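2024-12-02, bench log, cap sorting

Back on the caps after the long weekend, and I'm writing this up while it's fresh because my October notes were useless to everybody (sorry, Ngọc). Question for today: does the policy do better if we let it re-plan the grasp once the fingers are close to the cap, or do we just commit to the grasp it picked from the overhead view? Same checkpoint for both arms of the test, the Vernitz one Sơn trained, no fine-tuning in between. I really wanted to change the gripper speed too and I sat on my hands.

Setup is the usual two-arm cell. Maroon caps and a black one on the table, clear tubs along the back, cactus in the corner where it always is. I did 20 trials committed and 20 with re-planning, and I reset by dropping the caps from above the table so I wouldn't lay them out nicely without meaning to. A trial counts only if the cap ends up fully inside a tub. Hanging off the rim is a miss, even if it's a really good hang!
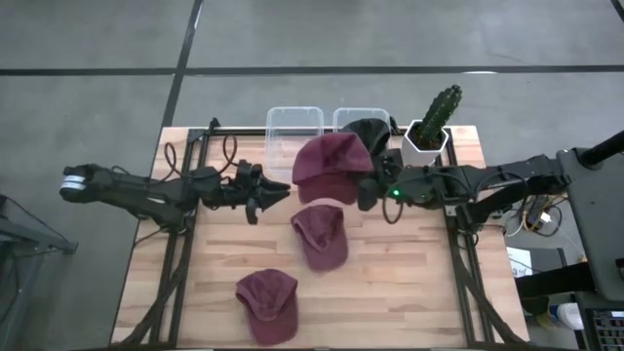 Uyên Ông thinks the drop reset is still too kind, and that we should be scoring brim grasps and crown grasps separately before comparing anything, because a cap held by the brim swings on the way over and that's a different failure from missing it in the first place. Fair. I went back through the trial recordings and split them that way, which ate most of my lunch.

So, numbers. Committed: 2 misses at the grasp, and a bunch of the rest went sloppy at the tub, nearly all of them brim grasps. With re-planning: 17 out of 20 in the tub, and the misses were all the same thing, the fingers closing on a fold in the crown and the cap sliding out on the lift. I haven't got a clean total for committed yet – there are a few rim cases I want Hòa to score blind so it's not just me being generous.

What I like about the re-planning runs is that the wrist turns late, quite close to the fabric, and it goes for the thick part of the crown a lot more than it did before. What I don't like is the dithering. When two caps overlap it sometimes picks one, changes its mind, picks the other, and changes back. I put a cap of 30 steps on re-planning (ha) and that took care of the worst of it, but it's a hack and I don't want it in the Prekine branch until we know why it flips.

My guess is the low views. From table height one maroon curve looks an awful lot like the next, and where one cap stops and the other starts is anybody's call. The overhead view has a much easier time with that.

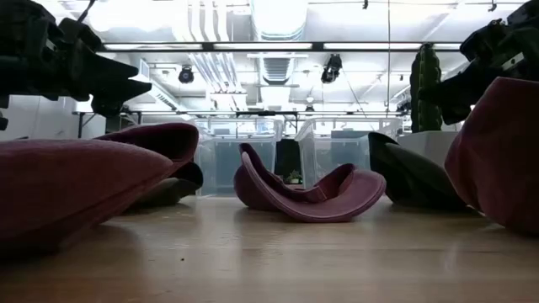 Fabric pieces from table height, grippers above, clear bins behind.

Thongchai asked if we could mask out the background in the low view, with the ceiling lights being so bright. Could try it. I'd do it as its own run though, otherwise we won't know what helped.

To do:
– get Hòa's scores on the rim cases
– log the chosen cap at every re-plan step so the flips show up in the plots
– repeat with only overlapping caps, drop reset again
– ask Sơn if the checkpoint ever saw a black cap lying next to a maroon one in training, I don't think it did
– charge the headset, it died on me twice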